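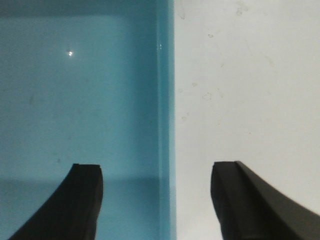
How often do the fingers need to be checked?

At the start of every shift, and again after any crash or protective stop. The check is done with the arm parked and takes a few minutes.

Nastosine Two-Finger Gripper Kit for Tray Cells
Part no. 193
Sold by Orneo
Availability: in stock
Page updated 25 Jun 2020

The kit covers a single arm working over a bench, picking from and placing into open plastic trays. It replaces the older Grunduder fingers and bolts to the same carrier, so the arm program only needs a new tool length and a new closed position.

In the box
Left finger and right finger, black
Carrier screws and spare washers
Wrist camera bracket with lens cover
Two cable clips
Setting gauge, 9 mm
Soft brush and lint-free cloths

Not included: wrist camera, camera cable, hex keys, trays.

Fitting the fingers
Park the arm at service height with the gripper pointing down and turn off drive power at the cabinet. Remove the old fingers and wipe the carrier faces clean. Old thread lock in the holes has to come out before new screws go in.

Start both screws on the left finger by hand, then do the same on the right. Bring the fingers together until they touch the gauge on both sides and tighten a little at a time, going back and forth between screws. If the gauge slides freely at the tip but binds near the base, one finger is seated on dirt. Take it off and clean it again.

The two tips should finish level. Lay a straightedge across them and look for light underneath. A small difference can be taken out with the spare washers. If more than one washer is needed, the carrier is probably bent and should be replaced before you go on.

Power up and run the open and close routine at slow speed for 50 cycles with nothing in the grip. Check the screws again when it finishes.

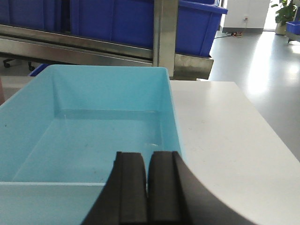 Imogen Dobson
Field Service Technician, Orneo

Setting the tray position
Most of the service calls I get on this kit are about the tray and have very little to do with the gripper. Trays get swapped, the new one sits slightly differently on the bench, and the fingers come down on the rim. The tips take the hit, but the real damage is usually a finger that has shifted on its carrier.

Teach the tray from its rim and never from its floor. Jog the arm until the fingers are over the near rim, save that point, then save a second point at the far corner. The cell works out the rest from the tray type in the recipe. Do this again for each tray type, even when two types look to be the same size. We had a job at Bhattacharjee where two trays shared a recipe and differed only in the slope of the walls. That was enough to catch the outside of the right finger on every third pick.

Leave clearance on the outside of both fingers. The body above them is a good deal wider than the tips, and it's easy to watch the tips going neatly into a tray while the wide part is heading for the wall. Step through the full path with the fingers open before you let it run by itself.

Light colored, glossy trays can throw a bright spot back at the wrist camera. If the spot lands where the camera is looking for a part, turn the exposure down first and see if that clears it. Moving the lamp comes second. Dean Birkett on our desk keeps a list of exposure settings by tray color and will send it if you ask.

Daily care
Brush the fingers from base to tip with the gripper open, then wipe the inner faces with a dry cloth. Don't use solvent on them. Wipe the bench where the trays stand as well, and turn each tray over to look for grit stuck underneath.

Clean the lens cover last, with a fresh cloth. 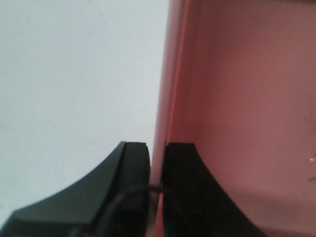 Once a week, go over the cable. It should have enough slack to let the gripper open all the way without pulling, and not so much that a loop can get into the grip. Open and close the fingers by hand control and keep your eyes on the cable for the whole stroke. If it touches a finger at any point, move the clip up and try again. A shiny patch on the jacket means it has been rubbing for some time - replace the cable, don't tape it.

Put a drop of light oil on each slide once a month and wipe off whatever comes back out. Too much oil collects dust and ends up on the trays.

After a crash
Do not just reset and carry on. Park the arm, check the gauge fit, check that the tips are level, and look at the carrier screws. If a screw has moved, replace it. Reteach the tray before restarting. The whole job takes roughly 30 minutes if no parts are needed.

Common faults

Part drops on the way up: closed position set for the old fingers. Enter the new value and repeat the slow run.

Fingers close unevenly: dirt on one slide, or a finger seated badly.

Camera finds the tray but misses the part: lens cover dirty, exposure too high, or wrong tray type in the recipe.

Gripper stops short of open: cable too tight. Move the clip.

Spares
Fingers are sold in pairs only. Carrier screws, clips and lens covers are sold separately. For orders contact Zixuan Zhong in parts, and have the serial number from the side of the carrier ready.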